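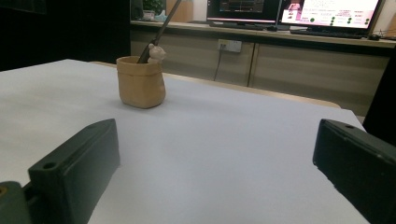

Desk cups are what Tobiloba Chukwu sells most of now, though she'd still rather talk about glaze. Two minutes in at the Bratcombe studio and we're already on iron content. I steer her back. The cups. Small, tan, shaped like paper bags with the tops rolled over, and the sides bulge the way a bag does with a sandwich in it. "People buy them for drinks and then a pen goes in and that's it, it's a pen cup for life," she says. The one on the white table has one long dark stick of a thing in it, leaning way over to the right. She shrugs. "See. Happens to all of them."

The idea came from an actual bag. Lunch, January, a train delay on the way home from the Hemeck craft fair. She'd been folding the top down over and over and kept it for the rim. "I still have it. It's disgusting. I look at it when I'm stuck."

First ones were bad, she says. Too neat. She was pressing the creases in with a ruler edge and they came out like pleats on a skirt. Riaan Moodley, who shares the kiln and does the slip casting, told her to stop using tools. So now it's thumbs, mostly, while the clay is still a bit soft out of the mold.

"She ruins them and I cast more," Moodley says from across the room. He's wiping down molds and doesn't come over for a while.

They cast 286 last year. She knows the number beacuse she had to write it on a form. Of the first kiln load, 40 cups, she kept 4. The rest cracked at the fold. Rim too thick, body too thin, different drying speeds. Moodley fixed most of it by pouring the slip out sooner and leaving the molds under plastic overnight.

Then the little heads. Not every cup gets one.
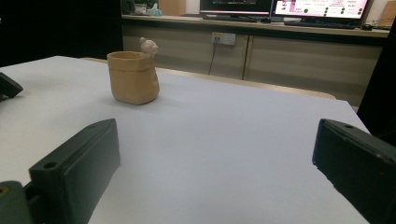
One of the tan cups, with its small figure on the back of the rim.

"That was for a friend's kid," Chukwu says. "Wanted an animal in the bag. Fine. I made an animal in the bag." I ask which animal. Ears, she says, it's got ears, the rest is up to you. Customers have told her bear, mouse, pig, somebody was certain about a hamster. She never corrects anyone.

Heads are pinched by hand and stuck on with slip before the first firing. They're meant to come out paler than the cup. She tried the same glaze on both early on and the face dissapeared into the rim, so the head gets a thinner coat of something pinker that she mixes herself and won't give me the recipe for. Moodley laughs at that. "She wouldn't give it to me either."

The tan is a different story. It's called Akande on her shelf labels, after the street where she rented her first wheel. Took 5 tries. One came out orange, one looked like wet cardboard ("which you'd think would be good"), and the one she liked best ran down and glued itself to the kiln shelf. What she uses now goes a little lighter where the rim is and darker down in the folds. More work for the creases, less for her.

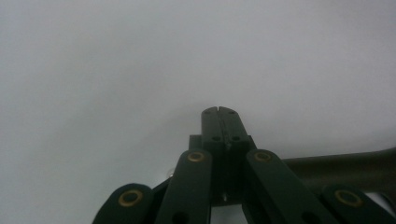

Can you still drink out of one?

Sure, the glaze is food safe and the inside is smooth all the way down. The rolled rim takes some getting used to, and if there's a head on it you drink from the other side.

Moodley finally sits. He wants to make a bigger one, a grocery bag, umbrella stand size. Chukwu is against. The kiln isn't tall enough, for one thing, and she doesn't think the crumple works big. "Small it looks soft. Big it looks like you dropped it." They've clearly had this argument before. He has already drawn it, on the back of a delivery slip.

What's coming up instead is a run of plain ones for Stamivska, the stationery shop, who want them for the counter. No heads. They asked for white as well and she's testing that, doesn't love it so far, says it reads as a napkin. Tan ships first. Handwash, by the way. She says the dishwasher is fine for the cup but hard on the ears.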